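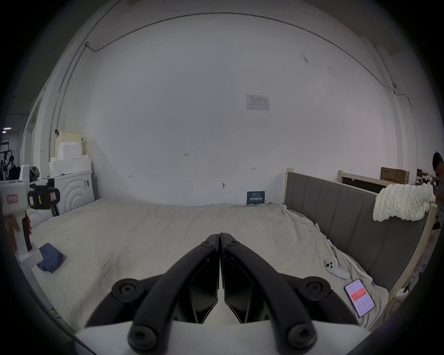

Visit to the Paredes coral farm, open day on 4th August

My friend Emmanuel Rweyemamu keeps a reef tank much bigger than mine, and he had been telling me since February that we must go to see how corals are grown for sale. The farm is in an old print shop at the end of Getstead, behind the bus garage. There is no big sign. We walked past the door and had to come back.

Visitors went inside in groups of 10. Our guide was Kamala Iyer, who takes care of the soft corals and the mushrooms. First we had to wash our hands and arms up to the elbow with plain water, no soap, and step on a wet mat.

The first room is for the water. I did not expect to spend so long there, but for me it was one of the best parts. They mix the salt in tall tanks and let it turn for a full day before it goes anywhere. The main system holds 2000 gallons, and all the growing trays are connected to it. I asked if this is not dangerous, when one sick coral can reach all the others. Kamala said yes, and for this reason every new coral stays in a separate system for ten weeks. That system has its own nets, its own buckets and its own towels.

The growing room is warm and the air is heavy. My glasses became white at once. There are long shallow trays at the height of the waist, so you look at the corals from the top. I am used to looking from the front, and some kinds that I know well I did not recognize. A green star polyp from above is like a small lawn. The zoanthids were in the brightest tray, and the mushrooms were in the darkest corner, under lamps turned down very low. In my own tank I have my mushrooms quite high on the rock, and now I understand why they stay so small and tight.

Kamala cut a mushroom for us. She used a new blade and cut straight through the mouth, and then each half again. The pieces went into a plastic cup with small broken shell on the bottom and a piece of net on top. She does not use glue for mushrooms because they make slime and slide away. After two or three weeks they hold on to the shell by themselves, and only then she glues the shell to a plug. Emmanuel has tried it at home with a rubber band and lost most of them, so he wrote everything down.

Every plug has a number and a card. I looked at the card for number 2211, a purple mushroom with orange dots that they sell under the name Jimolora. It was cut from a mother piece that the farm has kept for many years. On the back somebody had written in pencil "slow, do not move."

We had tea in the yard after. The sale tables were crowded, and the prices were a little lower than in the shop where I usually buy, but not for the rare colors. I bought 2 plugs, one Jimolora and one plain green mushroom called Brultell. Emmanuel bought a toadstool leather as wide as his hand and carried it on his knees in the bus.

Some practical points. Bring your own cooler box, they have only thin bags. Parking is difficult. The floor in the growing room is slippery, and there are three steps down to it without a rail. Small children can come, but they cannot see into the trays if you do not lift them.

Both of my mushrooms are now on the sand in the shade of the big rock. The green one opened on the second evening. The Jimolora is still closed, and I am trying not to move it.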